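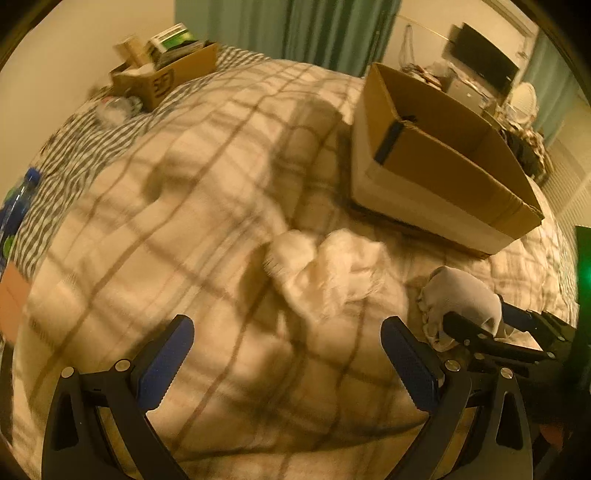
Plaid comforter, Sunday.

Print this post | E-mail this post

I have given up on sleeping eight hours. I'd like that noted before the advice starts, as my sister Mirjam has already sent me a podcast.

The trouble began in April, when I turned 48 and my body decided that 3:10 in the morning was a fine time to review old conversations. Last night's feature was a remark I made to Ruben Dekker at a barbecue, years ago, concerning his potato salad. He has surely forgotten it. I have the full transcript.

So far I have tried magnesium, a pillow that cost more than my first bicycle, and counting backward from 300 by sevens. The counting works for people who can't subtract. I get to 6, feel rather pleased with myself, and am then wide awake and pleased with myself.

Koen falls asleep in the time it takes me to ask if he locked the back door. I used to find this sweet.

What has helped a little is getting up. I sit in the kitchen with toast and a library book on canals, which I'm now 26 pages into and can't recommend highly enough to anyone who wants to stop reading. Then I go back to bed and lie there thinking about locks. Both kinds, usually. Koen says the door is fine.

Recent posts
The potato salad, explained
Birnside by slow train
Veerle borrows the ladder again

Contact | Copyright Kirkano | Back to top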